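Corbeille tressée Nurmi, rectangulaire
Accueil > Rangement > Corbeilles et paniers
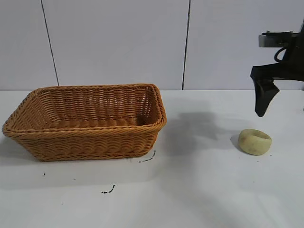 La corbeille Nurmi, coloris miel, sur table blanche.

Bon, je vous préviens, c'est un peu ma chouchoute de la boutique ! J'ai commandé les premières Nurmi en janvier pour dépanner, et j'en ai maintenant trois à la maison (une pour le pain, une pour le courrier, une dans la salle de bains).

Le tressage est en rotin synthétique, bien serré, dans un brun orangé très chaud. Ce que j'aime surtout, c'est le bord : une grosse torsade arrondie qui fait tout le tour, agréable à prendre en main. Les parois s'évasent vers le haut, donc on voit tout de suite ce qu'il y a au fond et on attrape les clémentines sans fouiller.

Pour l'entretien, une éponge humide, un peu de savon, et on laisse sécher à l'envers. Évitez quand même de la coller au radiateur, la mienne n'a pas trop apprécié...

Réf. : Nurmi 74
Coloris : miel
Vendue vide, à l'unité
Lot de 5 ou 6 : écrivez-moi, je vous fais un prix
Livraison offerte dès 100 € d'achat
Expédition depuis l'atelier Sisarley

Si vous cherchez un modèle avec couvercle, allez plutôt voir la Bundow (même famille de couleurs, un peu plus lourde). La Vundus revient bientôt, promis, je mets la page à jour dès que le carton arrive !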